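How is a 10-8 round scored when there are no judges' cards shown, and what about point deductions?

Posted in Rules and Scoring

Kumau_southpaw
I help run the table at small amateur MMA shows and have been asked to take over the scoring sheet from March. I have done plenty of timekeeping but never had to total the cards. At the last show we had a three-round bout where the red corner lost a point in round 2 for holding the fence. One judge had already written 10-9 red for that round. The sheet came back with 9-9 in the box, another judge wrote 10-9 with "-1" in the margin, and the third wrote 10-8 blue.

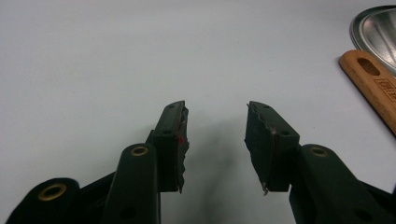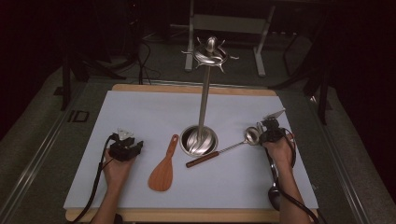 Two from my table, close up and from higher up.

Which of the three is correct? Also, if the foul happens early in the round and the referee only takes the point after the restart, does the judge take the foul itself into account when deciding who won the round? Our rules handout is 11 pages and covers neither. I would like to have it settled before the next show, which is on a Thursday and has a full card.

Althorpe712
The judge scores the round as if no deduction had been made. The deduction is then applied by whoever totals the cards, and it comes off the score of the fighter who committed the foul. So if a judge had red winning round 2 by 10-9, the judge's box should read 10-9. The scorekeeper subtracts one from red, and the round becomes 9-9 for the purposes of the total.

Going through your three sheets:

The first judge wrote 9-9. The number is right but it was entered in the wrong place. The risk is that the scorekeeper sees the referee's deduction in the log and takes the point off a second time, giving 8-9. I have seen this happen, and it turned a draw into a loss.

The second judge wrote 10-9 with -1 in the margin. This is the closest to correct. Some sheets have a separate column for deductions and some do not. If yours does not, add one, and make it the scorekeeper's column only.

The third judge wrote 10-8 blue. That depends on what was meant. If the judge thought blue won the round 10-9 and subtracted the point personally, the box should have read 10-9 blue, with 10-8 arrived at by the scorekeeper. If the judge thought blue won 10-8 on the action, the total for that round after the deduction is 10-7. The only person who can say is the judge, and you have to ask before the cards are collected — afterward it is too late.

On your second point, the foul is not scored by the judges. The penalty for it is the deduction. What they do score is the legal action on either side of it. If the fence grab stopped a takedown, the takedown was not completed and gets no credit as a takedown. The referee may restart the fighters in a different position under some rule sets, and whatever happens from there is scored normally.

When the point is taken, the referee should call time and show the deduction to each judge and to the table. Log the round, the clock time, the corner and the number of points. Read it back to the referee in the rest period.

Rulholm Grappling
I thought a deduction made it an automatic 10-8? That is how it gets called on broadcasts. We only do grappling here so I might be wrong. Our matches are on points on the board and a penalty goes straight up for the other side, no cards at all.

Althorpe712
It comes out as 10-8 when the fighter who fouled also lost the round 10-9, and commentators will often say "that's a 10-8 now." It is not automatic. If the fighter who fouled won the round 10-9, it is 9-9.

Butt_Lane_Officials
Agree with the main answer. Three additions from the table side.

Total each judge separately, with deductions applied to all three cards. We had a new scorekeeper who took the point off one card only, having understood it as one point from the bout.

Collect the cards after every round if you have a runner. A judge who keeps all three rounds on one sheet can go back and change round 1 after seeing round 3. With round-by-round slips this cannot be done, and the scorekeeper has the first two rounds totaled before the last bell. We get through 25 slips on a short evening, more with title bouts.

Check your own sanctioning body's wording on a 10-8 round. Damage, dominance and duration are the usual terms, but amateur rule sets differ on how freely it should be given, and some older handouts still carry the previous text. If the handout does not say, put it to the head official in writing and keep the reply with the score sheets.

Kumau_southpaw
Thanks. The third judge had blue winning 10-9 and took the point off himself, so the final total stands as announced. I will add the deduction column and ask for slips.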